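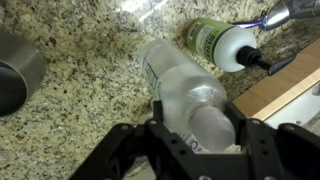 No. 204

Sosex Water has posted its draft overflow reporting rule, dated 2021-09-27. Notes from one read-through follow.

The rule covers combined sewer outfalls only. Separate storm drains stay under the old county permit, including the two that empty above the Shirima intake.

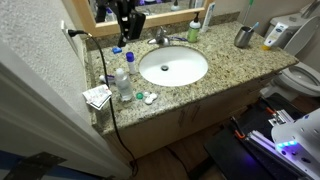 Each outfall gets a level sensor. A spill starts when water tops the weir and ends after 2 dry hours. Short gaps get merged, so a stop-and-start storm counts as one event.

Sensors must report 90 percent of the time, measured over the year. I would prefer it by month. An outage through all of December would still pass.

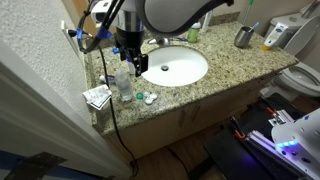 Sink and faucet, granite counter.

No volumes, only duration. At Skutura the weir is wide and a brief spill can be large. The table will not show that.

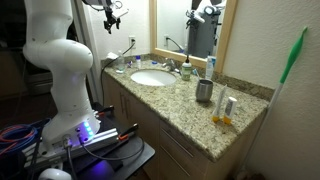
Wutden already publishes 100 percent of its raw sensor data, errors left in and flagged. Sosex plans to publish cleaned totals once a year. The cleaning method is in an appendix that is not posted yet.

I have asked for the appendix. Will add it to this thread when it comes.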